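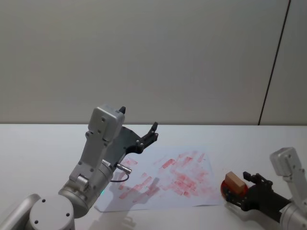 White table and the grey wall behind it.

February 2018

Paste, mostly, and the Hopkin ledger

I have been putting off writing this up because the paste and the ledger are so tangled together in my head that I can't tell one story without the other, so I'm going to write it the way it happened and whoever needs only the recipe can skip down to where I get to the recipe (it's a good way down, sorry).

The ledger first. It came to us in August from the Hopkin family, wrapped in a pillowcase, and it has been on the shelf waiting its turn ever since. It's a store account book, half leather, with cloth sides that have gone the color of weak tea. 14 sections sewn on tapes, the front board off and the back board hanging by the cloth. It weighs 1,620 grams with both boards, which I wrote down because I want to weigh it again when it's finished and see how much of that was old glue. I think a fair bit of it was. The spine had been "repaired" with something brown and shiny, on top of the original animal glue, on top of newspaper, and whoever did it was generous.

I love this book, I should say. It's all flour and nails and lamp oil, and there's a customer who bought a single lemon every so often and always had it put on account. The hand is lovely for the first third and then somebody else takes over who presses so hard with the pen that you can read the entries from the back of the leaf with your fingertips.

Taking the spine down

The original glue came up the way old hide glue always does, with a poultice and patience. I put methyl cellulose on thick, covered it with a strip of polyester, waited 10 minutes and scraped with the bone folder that has the flat end. It went to jelly and rolled off beautifully. The brown stuff didn't care in the least. I tried it with more poultice and a longer wait, then warm water on a swab, then a little ethanol on a swab at the tail where it wouldn't show, and the ethanol made it go cloudy and slightly rubbery but no more than that.

Kazimír Lukáč came over to look and smelled it (he smells everything, and he's usually right) and thought it was a rubber cement that had been sitting in a can too long before it was ever used. He suggested leaving off solvents altogether and going at it dry with a crepe eraser, the kind they sell for cleaning sanding belts, cut down to a wedge. Well, that was the answer! It balled up and came away in crumbs, newspaper and all. It takes forever and your wrist knows about it afterward, but there was no staining and the folds underneath were in better shape than I had any right to expect. I lost a bit of paper at the head of the third section, where it was already split, and I've kept the scrap in an envelope inside the folder.

Note for anyone doing the next one: keep brushing the crumbs away as you go. I let them build up and some got down between the sections, and I spent most of an evening fishing them out with a soft brush and muttering.

The newspaper scraps I also kept. There's part of a notice about a church supper and half an ad for boots. The family may want them, and if they don't, I do.

Why I got fed up with our paste

By then I wanted to mend the folds, and that meant paste, and that's where things went wrong for a while. We've been using the Skillik wheat starch for ages and I've never had a complaint about it. But the last tub made a paste that went lumpy and then wept. You'd strain it, it would look fine, and by the next morning there'd be a puddle of water on top and a sort of cottage cheese underneath. I blamed the tub. Kazimír blamed me. I made it again with him watching and it wept again, and then he made it with me watching and it wept again, which I'll admit cheered me up.

We went through everything we could think of. The water was the same as ever. The pan was the same. The starch had been in the cupboard over the sink, and I did wonder about damp, but it poured perfectly freely. What was different, in the end, was the cooking. The old hot plate died before Christmas and the new one runs hotter at the same mark on the dial, and we'd both been turning it down to stop the paste catching. So it was thickening quickly, looking done, and being taken off before it was properly cooked through. Undercooked starch will thicken for you very nicely and then let go of its water overnight. I knew that. I have told students that. I just didn't think of it, because the paste looked exactly the way it always had when I took it off.

So we made 2 batches side by side out of the same tub, one the short way we'd slid into doing it and one cooked long and low. The short one wept. The long one sat there in its jar like a custard and was still smooth when I opened it up for the ledger. I've apologized to the tub.

The recipe as it now stands

One part starch to four parts water by volume, for the thick stock. Thin it down later, don't try to cook it thin. Use the filtered water out of the jug and put the starch in the water to soak, preferably from the night before, though I've had good results from an hour when I was impatient.

Stir it well before it goes on the heat, right down into the corners of the pan, as the starch packs down hard while it sits. Medium heat at first and keep stirring the whole time. It will do nothing for so long that you'll start thinking about lunch, and then it will grab all at once. As soon as it grabs, turn it down low and KEEP GOING. It starts out white and chalky looking and it wants to be grayish and a little bit see-through, and it should fall off the spoon in one heavy lazy sheet. If your arm doesn't ache it isn't ready. I'd rather it was overcooked than under.

Turn it out into a clean bowl and lay a piece of polyester right on the surface so it doesn't skin. Let it get completely cold. Then push it through the horsehair strainer, and push it through again. Please wash the strainer straight after and don't leave it in the sink "to soak," because the last time somebody did that (it was me) the mesh sagged and we had to re-tension it.

For mending tissue I thin it to something like light cream, working the water in a few drops at a time with the stiff brush. For putting down the spine linings it can be a good deal thicker. No preservative. If it smells sour, throw it out, it's only starch.

Mending

After all that the mending was a pleasure. I used the thinner of the two Zimico tissues, toned with a wash of acrylic that I'd mixed a little too warm and then knocked back with some raw umber. Torn edges, not cut. I pasted out on the glass, lifted with the tweezers, and laid each strip down the outside of the fold, then blotter and a light weight. The inside folds of the outer sections needed it too, where the sewing had pulled through.

The heavy-handed clerk's pages gave me a fright, as the ink has started to bite through the paper in a couple of the thick downstrokes. Those I didn't want to get wet at all. I used the remoistenable tissue instead, the strips I'd coated last fall, barely damped on a sponge, and they took perfectly well. I'd like us to coat more of that before the spring. It keeps, and it's so much kinder to a bad ink than wet paste is.

I did not mend every tear. There are little nicks along the fore-edge all the way through and they aren't going anywhere, and they look like a book that got used in a store.

Sewing and what comes next

Resewn through the original holes on new linen tapes, same stations. I had hoped to save the old tapes but they went to powder along the edges when I touched them. The thread I used is the middle weight, waxed very lightly, and the swelling came out about right for the old boards, to judge by offering them up. I haven't rounded it yet. It wants to take the old round by itself and I'd like to let it try.

For the leather I'm still undecided. The old spine piece came off in one long strip and is just about sound enough to go back over new leather, if I pare the new piece thin enough, and I'd much prefer that to hiding it away in a box. Kazimír thinks it will crack at the joints the first time somebody opens the book flat. He did one like it for the Pekov parish registers and had to lift part of it again later. So I may do a trial on a scrap board with an offcut of similarly tired leather and open and close it until one of us is proved right.

Still to do, so I don't forget:

Line the spine, tissue first and then the linen.
Ask the family whether they want the newspaper scraps returned loose or in a sleeve.
Make up a dye sample for the leather. The brown we have is too red.
Put a bit of tape on the hot plate dial where low really is.
Order starch before we run out.
Weigh the book at the end!

Paste left over is in the small jar with the green lid. It's the long-cooked one and it's good, so do use it up if you've got something that needs it.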